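Putting the bracelets away, again and again

Sun 4 March

I've had the Pluven grippers for a while now and I keep promising a proper post, so this is it. The job I've been stuck on is jewellery into a box. I do it by hand, holding one gripper in each fist, and the recordings go off to train the arm so it can copy me. Sounds like nothing, doesn't it? Try it with blue rubbery-looking pads for fingertips and a necklace that wants to knot itself.

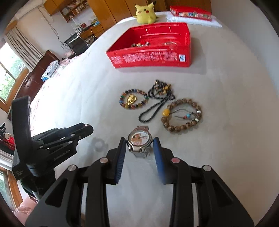
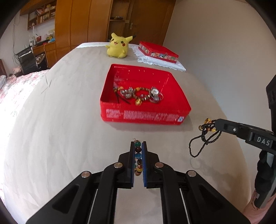
Watches, beads and the red box, plus Pikachu on supervising duty at both stages.

What I've learned about beads

Watches are easy. They have a nice solid case and you just close on it. Beads are the pest! A bracelet goes floppy the moment you lift it, so I've started pinching the whole loop together and carrying it upright, slowly, straight over the wall of the box. The string of tiny black ones is worst of all – you pick up one bit and the rest dangles.

My other bad habit is rushing. The Gekport software wants each go to start with a small pause, and I kept forgetting (I had to bin 253 of them back in November, which hurt). I now have 1,796 good ones saved, and Brener, the forum I pinch most of my ideas from, reckons you want at least 1,000 before a task like this starts to look sensible. We'll see.

Still to do

Two hands at once is next. I can manage up to 10 goes before my thumbs complain, so it'll be short sessions with tea in between. After that I want to try the lid, and I've got my eye on a softer set of pads from Reinholz if they ever come back into stock.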